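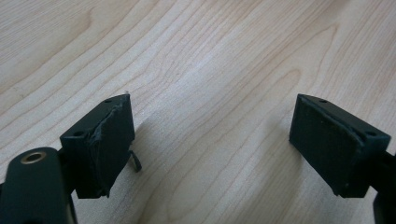
Left fingertip pad peeling again, right one fine. Tape or alignment?

Filed under: Workshop floor > Grippers & end effectors

mererid_g
Hand-held gripper, two black fingers, pads on the inward faces. Left pad is wrinkled and lifting along the top and the left side, with a strip curling off the right. Right pad looks nearly new. Both were fitted the same morning in October and I've had 83 grasps out of them. Supplier (Seler) says "normal wear". I don't believe normal wear picks a side. What would you check before I stick another one on?

kartha_bench
Surface prep. It's always surface prep. Take the finger off, clean the face properly, leave it 10 minutes, press the new pad down from the middle outwards.

mererid_g
Same wipe, same bottle, same person did both. If it was prep I'd expect two bad pads.

kartha_bench
You'd expect that if you wiped them equally well. People don't. The second one always gets done better than the first.

Hadiza O
I'm not having that, Ashwin. Look at the right finger, the pad sits down flush inside a thin rim. What's the left one doing? If it's standing proud of the rim by even a bit, every object that slides in catches the edge and rolls it back. You can clean it till Christmas.

mererid_g
Can't see the left rim properly for the mess. Will peel it and look.

foltivex_fan
Just buy the Foltivex moulded tips and stop messing with tape. Ours have been on since we got them.

Hadiza O
And how many grasps is that?

foltivex_fan
Don't log it. Loads.

Hadiza O
Right.

J. Kariuki
Two screw holes on top of each finger. Has anyone had the left ones out? If the block went back slightly twisted, the pads meet on one corner and that corner does all the work. Close it on a strip of paper and pull. Then move the paper along and pull again. Ten seconds and you'll know more than you will from arguing about wipes.

gounder_g
Paper test tells you there's a gap, it won't tell you which finger is out. I'd swap the fingers over if yours are the same part. Fresh pads on both, run another 38 grasps. If the damage stays on the left side it's the arm or how you approach. If it follows the finger, it's the finger.

kartha_bench
Or do the prep properly and save yourself the afternoon.

mererid_g
OK, peeled. There's old adhesive in the bottom corner of the left recess, hard as a nail. I was handed this one second-hand from the Buenaventura bench so it isn't my glue. Paper pulls free at the top and grips at the bottom.

kartha_bench
So, surface prep.

Hadiza O
So, pad not sitting flush. Which I said.

J. Kariuki
Could be both, and the screws still haven't been checked. Scrape it with plastic, not a blade, and do the paper again with no pads on before you decide anything.

mererid_g
Plastic scraper it is. I've got 10 pads left in the packet and I'm not using one until the bare faces close evenly. Not swapping fingers yet, will try that if the next left one goes the same way.

Thread last updated: October, 16:40
Contact the moderators | © Mundex Boards | Back to top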